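Three Baskets and a Lot of String

May 12, 2024
Filed under: Home, Tidying

I had meant to write about the garden this week, and I will get to it, because the peas are up and I have opinions about the peas. But the rain hasn't let up in Okasby for what feels like a whole season, so I've been indoors, and when I'm indoors for too long I start opening drawers. You know how that goes. You open one to find the tape, and two hours later you're sitting on the floor with everything you own in a ring around you and a cup of coffee you forgot about on the windowsill.

So this is a post about baskets. Specifically it's about three plastic baskets, a teal one, a bright green one and a white one, and how I finally talked myself into using them for small things after years of loyalty to shoeboxes.

I should say that I loved my shoeboxes. They were free, they stacked, and I had a whole shelf of them with labels in my best handwriting (my best handwriting isn't much, but I used the good pen). The trouble was the lids. Everything with a lid on it is invisible to me. I had a box marked RIBBON that turned out to have held batteries since the move from Rivadeneira, and I bought ribbon at least twice in that time, and batteries more often than that. If I can't see into a thing, I don't put anything away in it. I put it next to it, on top of it, or on the chair.

Baskets with holes in the sides don't let you get away with that. You can tell at a glance whether there's something in there, and they're easy to rinse out, and crumbs of whatever it is (there are always crumbs, even in a basket of string, and I would love to know why) fall through the bottom where you can wipe them up.

I lined mine up along the back of the table, teal at the left, then green, then white, and left the front free for sorting. I fussed over the order more than I'd like to admit. Green in the middle was the winner in the end because it's the loudest color of the three and it looked like a mistake on either side. 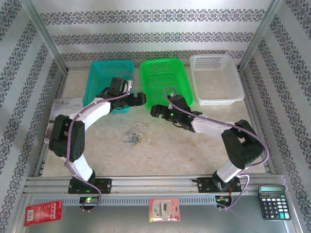

What goes in which

I'd read a good many articles on sorting before I started, and they nearly all want you to have a category for everything. Paper goods. Fasteners. Adhesives. Seasonal. I tried that with the shoeboxes and ended up with a box that had a single birthday candle in it. This time I wanted something I could remember while carrying a sleeping cat, so I went by what I'm likely to do with a thing next.

Teal is for things that tie. String, twine, ribbon, the cord that comes off a parcel, shoelaces that have outlived their shoes. I keep far too much string and I'm at peace with it. My feeling is that string is the most useful thing in any house and the least respected, and I will cut a piece off a roast before I'll see it thrown away (I wash it first!).

Green is for things on their way somewhere else. A library card that needs to go back in the bag. The screwdriver that lives in the garage. Buttons waiting on me to thread a needle. This is the basket that has to be emptied every evening or it stops working, and I'll be straight with you, it isn't emptied every evening. It gets emptied when I can't see the bottom.

White is for nothing. I mean that! The white basket stays clear so there is always somewhere to set down what I'm in the middle of when the phone rings or the soup boils over. I got this idea from a little tidying pamphlet they were giving out at the hardware store in Trirnwood, and I rolled my eyes at it for a month before I tried it. Of the whole arrangement, it's the part I would fight for. I've stood it a little apart from the green one, too, so that I don't absentmindedly let one spill over into the other.

On buying them (and measuring first)

If you're going to do this, please measure your table. I didn't, the first time, and I came home with a set of big deep bins that were very handsome and stuck out over the edge like a diving board. They now hold potting soil in the shed and they're much happier there. The second time I took a tape measure and wrote the number on my hand. My table is 106 centimeters along the side I wanted to use, and I know I should give you inches, but the tape measure was my grandmother's and she had her own ways.

Shallow is better than deep for small things. In a deep bin the little stuff sinks and the big stuff sits on it, and you're back to digging. You want to be able to put your whole hand flat on the bottom. A good wide rim is nice as well, if you can find one, because you'll be picking the thing up a lot more than you think, and a thin edge bites your fingers. I didn't set out to buy three that didn't match, either. I'd pictured all white, very calm, like the pictures on the Ririx site I look at when I can't sleep. But the shop had odds and ends in a bargain bin for 50 cents apiece, and at that price I was willing to become a person who likes color. Now I'm glad of it. I never have to read a label. "It's in the teal one" is the whole filing system, and I can shout it down the stairs.

The string question

Back to the string for a minute. A basket full of loose string becomes one string in a matter of days. I don't know what it gets up to at night. There's a length of thin white stuff in the teal basket that has already worked itself into a tangled loop, and it's practically alone in there, so it can't blame the company it keeps.

I've tried a few ways around this. Winding it on clothespins works well for anything short. You clip one end in the jaws, wrap it around the legs, and clip the other end in as you finish. For longer pieces I wrap a figure eight around my thumb and little finger and then take the last bit around the waist of it a few times, snug, and tuck it under. My mother did it with kitchen twine and could do it without looking. I can do it without looking too, but then I have to look afterward to see what happened.

The cardboard from the middle of a paper towel roll is fine if you cut a notch in each end. Without the notches it just shrugs the string off again. And for ribbon, please don't wind it tight, or you'll be ironing it before every birthday, and I say this as somebody who has ironed ribbon at eleven at night with the guests' coats already hanging in her mind.
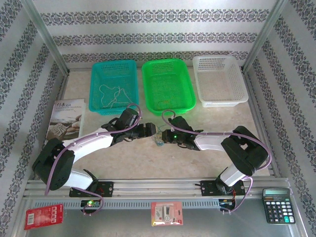

The part I'm still working on is cords, by which I mean the kind with a plug on the end. They tie, in a manner of speaking, so by my own rules they ought to go in teal. But they're heavy and bossy and they drag everything else along with them when you pull one out. For now they're in a canvas bag on the back of the door, which is a lidded shoebox by another name, and I know it. If anybody has a way of keeping cords that has lasted longer than a month, I'd love to hear it in the comments. I've had the suggestion of bread clips as labels, and I've started saving them up, so now of course I need somewhere to keep the bread clips.

A few things I've changed since I started

I stopped lining the baskets. I'd cut felt to fit the bottoms, and it looked sweet for a while, but all it did was collect lint and stop the crumbs from going through. Out it came. The felt is in the green basket, on its way to being something else.

I also stopped sorting as I go. I used to carry each little thing over to its proper home the second I found it, and I'd wear a path in the floor and get distracted along the way. Now I gather first and drop everything on the front part of the table in a heap. Then I sit down (sitting down is important, I get much less cross) and go through it once, teal, green, or trash. It takes about as long as a radio program if I don't stop to read old receipts. I do stop to read old receipts. I found one from a September trip to the coast with nothing on it but peaches and a flashlight, and I had to sit and think about that trip for quite some time.

And I've made a rule about the wobbly decisions. If I've picked something up and put it down 2 times without knowing where it goes, it goes in the white basket overnight. I realize this goes against what I said about the white basket being for nothing. It's a guest, though, and it has to leave by breakfast. Most of the time I come down in the morning and know straight away that I don't want it at all, whatever it is, and out it goes with the coffee grounds.

One last thing about washing, as I was asked about it after my post on dish racks. Warm water, a drop of dish soap and an old toothbrush for the holes. I do it when I notice they need it, and I prop them upside down against the faucet to drain. Don't put them near the stove to dry faster. I lost a perfectly nice colander that way once, and it still leans.

Next time, peas. I have them climbing up twine out of the teal basket already, and they seem to like the green garden kind better than the white, though I've only got one row of each to go by and the rabbits have been at the white end.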